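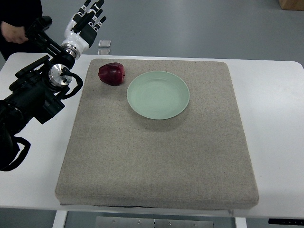
Print this article

E-mail this article

The cable on a robot arm should be treated as a wearing part, with a part number, a service interval and a line in the maintenance budget. Most shops do not treat it that way. They replace grease and belts on schedule, they replace hands when the fingers go sloppy, and they leave the cable alone until a joint drops out in the middle of a cycle. On an arm with exposed wiring the case is easy to make. A black cable loops out from behind the silver joint housing, stands clear of the arm and curves back in, and lower down another cable or strap hangs slack. Loops of that sort are where I start an inspection. The joint may be rated for years of service. The loop beside it gets whatever bend radius the last person to route it happened to leave.

I have looked after arms of this general type at the Kumordale shop for long enough to have a settled opinion on slack. Too little, and the connector takes the load at the end of travel. Too much, and the loop catches on a bracket or rubs against a motor casing. Both faults look the same in the log: a brief loss of encoder signal, a stop, a clean restart. The operator restarts the arm, the fault clears, and the ticket is closed with no cause found. On one Grurden arm we closed that ticket for most of March before anyone moved the joint by hand with a meter on the line.

The fault showed up with the wrist turned fully over and the elbow partly bent. It did not show up in the home position, and the home position was the only place it had ever been tested. The outer jacket was sound. Two conductors inside had broken near the clamp, and the ends touched whenever the cable was straight.

My argument is with the way we set intervals. The usual practice is to inspect cables every 4,000 hours along with the gear units, since the covers are off anyway. Hours are the wrong measure. An arm that holds a hand still over a table for a full shift puts almost no wear on its cable. An arm that rolls its wrist through the full range on every pick can wear out a loop while the hour meter has barely moved. Joint travel is already stored in most controllers. It takes a short script to add it up and raise a flag, and the flag is worth more than the calendar.

Ojārs Tamošiūnaitė, who ran our second bay before he moved to Erkska, disagreed with me on this and still does. His position is that a rule people can remember beats a rule that needs a script, and that a shop with few arms should change every exposed cable once a year and stop thinking about it. The parts cost is small. I accept the arithmetic for light-duty arms. I do not accept it for arms that carry a multi-finger hand, where the harness is expensive, the connectors are small, and each change is a chance to bend a pin. We have bent pins. A bent pin in a hand connector cost us more down time than any broken conductor I can recall.

The procedure I would defend is plain. Power down and lock out. Mark the cable at both clamps with paint pen before anything is loosened. Free the brakes according to the manual, with the arm supported, and move each joint through its full range by hand while a second person watches the loops. Look for any point where a loop goes tight, folds, or touches metal. Fit the clamps so the bend happens in the middle of the loop and never at the clamp edge. Then check continuity with the joint at both limits, and check it again while it moves. The whole job takes 20 minutes per arm once the shop is used to it.

The torque on the clamp screws deserves its own line on the sheet. Overtightening is the more common error here. Ieva Venckus at Kamel had her crew put a washer of soft sheet under each clamp and stop using the power driver on them. I have copied that and seen no reason to go back.

Makers could help. A printed mark on the jacket showing where the clamp belongs would cost very little. So would a published bend limit for the loop as installed, in place of the figure for bare cable on a bench - the two are seldom the same. Until that appears in the manuals, I would ask any shop that buys an arm to measure the loops on the day it is accepted and write the figures down. When a cable is changed later, the new one should be routed to those figures and signed for by whoever did it.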